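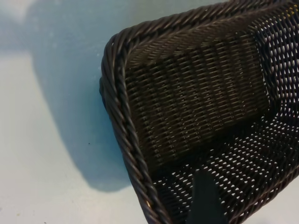 Dark woven basket, twisted rim.

Nasoler hardware wallet — cold storage for coins and tokens. Back in stock from June. Keys stay on the device, no account, no email, no phone number needed.

Holds 100 addresses per seed. Seed backup is 24 words, write them on the card supplied and keep it somewhere else. Lose both and we can't recover anything. Neither can anyone who messages you saying they can.

Unknown token turned up in your wallet? Leave it. The new firmware hides unverified tokens by default, you can swich it off under Display.

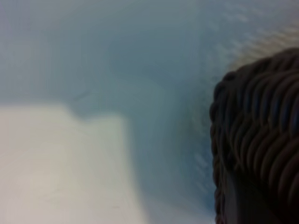
Siham Tahiri: Had mine since the Prudthorpe model was dropped. Hiding the junk tokens is the best bit, but I'd like the contract address shown in full before I sign, not just the ends of it.

Full address display is coming in the next firmware, free for all colours. Update over cable only — we don't send update links by text or email.

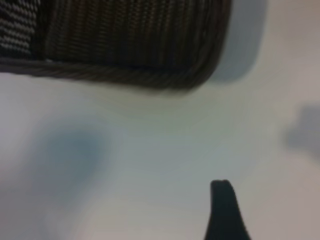 Wenthorpe Wallets | Device Support Team

Warranty 3 years, covers screen, buttons and port. Doesn't cover water or a cracked case. Battery rated to 800 charges, the El Khatib travel edition to 1000.

Returns: unopened only, seal intact. If the seal's broken when it arrives dont set it up, send us the serial number and we'll post a replacement. Ask for Sherif El Idrissi on bulk orders.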